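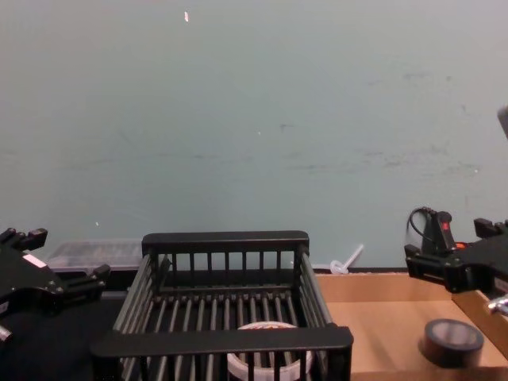
Dish rack and white container by the wall.

Call for participants: reading and typing of soldiers' letters, Listau collection

The Viren History Workshop is looking for people who will help us to read, type and check letters and field notebooks from the fighting along the Listau river. The collection has 3735 pages. Most of them were written by infantry soldiers and by the drivers of the supply columns, some by nurses of the field hospital at Tolcombe. A smaller part is from the families, who wrote back and did not always receive an answer.

Until now the pages were kept in the Chareonsuk family papers and only the family could read them. They are now scanned, and we want to prepare a typed text that can be searched by name of place, name of unit and month. The crossing of the river in December is described in many of the letters, and the accounts do not agree with each other on the order of events. For this reason we ask for typing exactly as written, including the mistakes.

Who can take part

We have 35 places. You do not need a degree in history and you do not need to have served in the army. You need to:

- read English handwriting with good patience, also when it is in pencil and faded
- have a computer and a stable internet connection
- be able to give 3 hours each week from January until the end of April
- be at least eighteen years old

Knowledge of military abbreviations is welcome. We will give everybody a list of the usual ones, but the list is not complete, and we hope that participants will add to it. If you know the old names of the villages on the east bank, please write this in your application, because the maps we have show only the later names.

What the work looks like

Each participant receives a packet of scanned pages and types them into a simple form. A second participant reads the same pages and marks the differences. When two readers cannot agree on a word, it goes to Marion Shearer, who is editing the collection and who makes the final decision. Words that remain unreadable are left in square brackets with a question mark. Please do not guess the names of the dead or the wounded.

Some letters describe wounds, executions and hunger in plain words. You can return a packet at any time and ask for a different one, and you do not have to give us a reason.

What we offer

Participants who complete their packets receive 500 dollars at the end of April, paid by bank transfer. We also offer an introduction to handwriting of the period, given online at 6 p.m. in the first week, and a printed copy of the finished volume. Your name will be in the list of readers, if you wish it. Travel to Viren is not necessary. If you would like to see the original notebooks, it is possible by appointment, but we cannot pay for the trip.

How to apply

Please send one page about yourself and why you are interested in this part of the war. Together with it, send your typed version of the sample letter, which we will mail to you on request. Do not correct the spelling of the sample. Applications are accepted until the end of December and should be addressed to Marion Shearer, Viren History Workshop. Everybody will receive an answer, also those whom we cannot take this time.

Descendants of soldiers who fought at Listau are very welcome to apply. They will not be given letters of their own relatives for the first reading, but they can ask to see them after the text is checked.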